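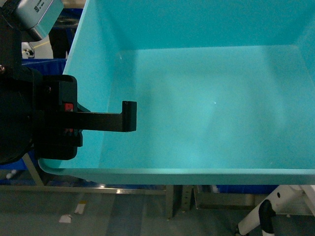 Nia Gittins, Automation Teaching Laboratory, Iltside Technical College
Course handout, Unit 2: Care of the Bin-Picking Cell
Issued 2023-03-08

Purpose of the unit

Students assigned to the Drovus cell are responsible for its condition during their laboratory period. The notes below cover the checks made at the start of a session, the inspection and replacement of gripper fingers, and the short calibration that follows any work on the gripper. They replace the January notes, which described an earlier finger mount and should be discarded.

Read the handout before coming to the laboratory. The written procedure posted at the cell takes priority wherever the two differ.

Checks before power is applied

Begin with the bin. It must be empty and must sit squarely on its stand with all parts of the base supported. Look along the floor of the bin from a low angle, as small fragments are hard to see from directly overhead on a glossy surface. Remove any residue with the lint-free cloths kept in the Morris cabinet. Solvents are not to be used on the plastic.

Lighting deserves attention at this stage. A smooth bin returns the overhead lights as small bright spots, and the vision software can mistake such a spot for the edge of a part. Record the test capture with the bin empty, so that fixed reflections can be masked before picking begins. If the bin is moved afterward, repeat the capture.

Next, check the clearance between the gripper and the bin walls. The rounded corners are the usual point of contact. Students often set the approach height correctly for the center of the bin and forget that the gripper housing is much wider than the finger it carries. The taught positions in the corners should be stepped through at reduced speed, one at a time, with a hand on the stop control.

Finally, clear paper and packaging from the floor within reach of the arm and beneath the stand.

Inspection of the fingers

Finger inspection is carried out with the arm parked, the gripper fully open and the drive locked out. The wrist camera remains live and may be used for a first look, but it doesn't take the place of a direct inspection. Wear is seldom even. One finger may lose much of its dark surface while its partner remains largely intact, and the two must be judged separately.

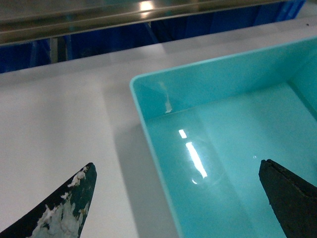 Figure 2. Wrist camera view with the gripper open. Pale worn patches on the left finger; the right finger shows none of comparable size.

Enter the condition of each finger in the Skosteo log under one of the following headings.

Serviceable: surface dark and continuous, edges sound.
Watch: pale areas visible, tip profile unchanged.
Replace: tip profile altered, cracks present, or material lifting at the edge.

Loss of color alone places a finger under Watch. It affects the camera before it affects the grip, as a mottled finger is harder for the software to separate from the parts behind it. Fingers under Watch are inspected again after 400 cycles.

Replacement and calibration

Fingers are replaced in pairs, including when only one has failed. Support the finger while the screws are withdrawn, clean the mounting face, and seat the new finger fully before tightening. Use the torque given on the cell sheet. Mark the old pair with the log entry number and return it to Room 306.

After replacement, run the open and close routine with no part in the bin, then teach the tip position again. Calibration is accepted when two successive runs agree within the limit on the cell sheet. Allow roughly half an hour.

Work to be submitted

Each pair of students submits one completed log entry, the empty-bin capture, and a short paragraph justifying the heading chosen for each finger. Entries without a capture will be returned unmarked.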